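Work > Automation > Interviews

The arm learns at the table first

December
By the features desk

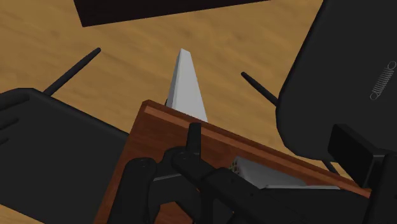
Guido Bianchini thinks people worry about the wrong part of it. What he wants visitors to look at is the practice room on the computer, where every new job now begins, because that is where most of his own working day has gone.

Bianchini is shift lead at Clirnau, a repair and parts business that takes in small household goods, sorts what can be saved and packs spares for shipping. He has worked there for 20 years. When he started, sorting was done by hand along a single bench, and the only screen in the building was in the office.

The arms arrived 9 months ago. They were set up by Donati, the contractor that also built the simulated rooms in which the grippers rehearse. A room has a floor, a wooden table, chairs and loose objects, and a task is tried there many times over before a real arm is allowed near a real bench.

"They asked me what gets in the way when I pick something up," Bianchini says. "I said chairs. People leave chairs everywhere. So now there are chairs."

His part is to watch the runs and mark the grips he would not accept. A spring, he says, is a good test of anybody. Hold it by the coils and it stretches. Hold it by the loop and it swings. He learned that from the woman who trained him, and he has had to find words for it for the first time.

"I never wrote any of that down. You just showed the next person. Now there's a form, and the form wants a reason."

The form is part of Coleo, the software the shift uses to log rejected grips and hand them back to Donati. The staff did not like it at first. It timed out during breaks and lost notes. Bianchini says it has improved, though he still keeps a pad in his pocket.

In one test period the arms handled 1156 parts. He will not say whether that is good. A person on a steady day is faster with mixed trays, in his view, and slower with trays where everything is alike. Management has drawn the same line, and the uniform trays have gone to the arms.

That has changed the work left over. The people on the bench now get the awkward items all day, with no easy tray in between. "The easy trays were when you talked," he says. "You could do those and have a conversation. I didn't think of that as part of the job until it was gone."

He raised it at a shift meeting, and one uniform tray in the afternoon was given back to the bench. It costs a little output. He says the argument about it took longer than the argument about pay.

No one on his shift was let go, but two people who retired were not replaced, and he does not pretend that is the same as before. Younger workers ask him whether to stay. He tells them to learn the review work and to ask for the higher rate that should come with it. His own rate went up in the summer. Others are still waiting.

A second site, at Posov, is due to get the same equipment. Bianchini has been asked to go there and train the reviewers - he has agreed, on the condition that they get time on the bench every week.

"If you only watch, you forget what it weighs," he says. "I notice it in myself already. I come back from a week of screens and I grip too hard."

He has no strong feeling about the arms themselves. They are louder than he expected and they need more cleaning. He would like the review room to have a window.

3 comments

benchhand
Same at our place with the easy trays. We never got one back. How did they word the request?

Marla T.
The part about not replacing retirees should have been higher up in the article.

oldsorter
Loop end every time with springs. Glad somebody finally wrote it down.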